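Solange Petrenko
Thursday, April 21, 2022

Spent my lunch hour reading the Tonelbridge "Kitchens That Pay You Back" report so you don't have to. Short thread, mostly grumbling.

The headline claim is that a new kitchen returns more than it costs when you sell. Big if true. The number comes from a survey of 281 homeowners, all of whom had already bought a kitchen from a Tonelbridge partner. They were asked what they thought the house was now worth.

Asked what they THOUGHT. No sale prices anywhere in the document. I searched it for the word "sold" and got 7 hits, and every one of them was about kitchens being sold to people.

You know who thinks a new kitchen added a lot of value to the house? A person who just paid for a new kitchen. I'd say the same in their shoes. I once defended a terrible couch for nine years.

Page 12 says islands are "the single most requested feature." Requested by whom? Footnote says by customers who used the Jandard online planner. I tried the planner. It puts an island in for you before you start. You have to go into a menu to take it out.

So the feature people "request" most is the one they didn't delete. OK.

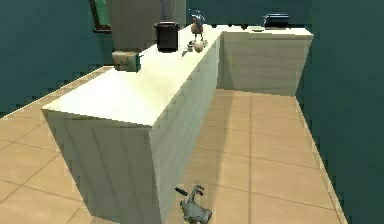
Garnet Marchand replied that I'm being unfair, every planner needs some kind of starting layout, and his own agent told him flat out that buyers in his area won't look at a house without an island.

Fair point on the starting layout, Garnet. I don't mind a default. I mind somebody counting the default as a vote and then putting it in a bar chart.

As for the agent, maybe! Agents see a lot of buyers. They also see a lot of sellers who need to be told something encouraging before they list. I'd like to know how many houses without islands that agent has failed to sell. My guess is they all sold, just with more sighing.

Next: the "60 percent of couples argue less after a remodel" box. I looked for the question they asked and it isn't in the appendix. Less than when? If you mean less than DURING the remodel, I believe you completely.

There's also a sidebar from Bouchard, who sell countertops, saying countertops are the thing buyers notice first. The report calls this "independent insight." Bouchard's logo is on the back cover.

To be fair to the thing, the section on lighting is decent. It gives prices, it says which jobs need an electrician, and it admits that the cheap fix is often fine. It's two pages long and nobody is selling anything in it – I suspect those facts are related.

A few of you are asking if this means don't redo your kitchen. No! Redo it if you hate cooking in it and you can pay for it. Just don't let a brochure tell you it's a savings account.

If you do want a resale number, ask for real sales of similar houses on similar streets, with dates. Then ask what else was done to them. Half the time the "new kitchen" house also got a roof.

Ivwood put out a rival report in January with 269 respondents and the opposite finding, that bathrooms are where the money is. Ivwood makes vanities. I'll read that one next week if I can stand it.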